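Teleop demos for cloth picking: keep the fumbles or throw them out?
Forum: Manipulation > Teaching and demonstration

rivitz_bench wrote:
Working on pulling fabric pieces out of a bin by remote control, one piece per demo.

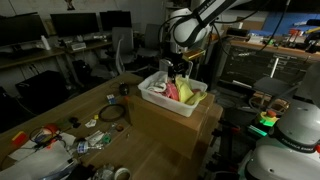
Gripper down in the bin, bin up on the boxes.

I have 70 demos so far. In 10 of them I missed the first grab, opened up, and went back in. The policy I trained on everything hesitates over the bin and sometimes closes on air. Should I cut those 10 and retrain, or collect more? Control is a leader arm, no force feedback.

gunwood wrote:
Cut them. If you show it a miss, it learns the miss. I went through this with towels in March and the hesitation went away once I had only clean grabs in the set.

eshun44 wrote:
Disagree with gunwood. With clean grabs only, it has never seen what to do after a bad one. Mine would close on nothing, lift, and carry nothing all the way to the drop spot. I keep the recovery and trim the part before it, so the episode starts with the gripper open and too high.

gunwood wrote:
That works if you trim carefully. Most people don't. They leave two seconds of the operator thinking and then wonder why the arm stops to think.

rivitz_bench wrote:
The pauses are probably me. I stop above the bin to pick which cloth to go for.

Elibariki Lukumay wrote:
Then fix that first. Decide before you start recording. We call the color out loud, hit record, and go straight down. Also pick one rule for which piece comes first and stick to it. If one operator takes whatever hangs over the rim and another digs in the middle, the demos pull against each other.

One more thing -- does the bin shift when you press into the fabric? Cardboard gives a little. I would tape the bin down.

rivitz_bench wrote:
It slides a bit, yes. I push it back between demos.

eshun44 wrote:
I'd leave some of that in. The bin won't be in the same spot every time later on either.

Elibariki Lukumay wrote:
Move it on purpose between episodes, fine. Moving during the grab is a different problem.

stisiveck wrote:
70 is low for cloth whatever you do with the misses. I didn't get anything steady under 200.

gunwood wrote:
Depends on how many pieces are in there. With 5 in the bin I needed far fewer than that.

rivitz_bench wrote:
OK. Taping the bin, calling the color first, and recording a new batch on Friday. I'll train it once with the trimmed recoveries and once without and post both.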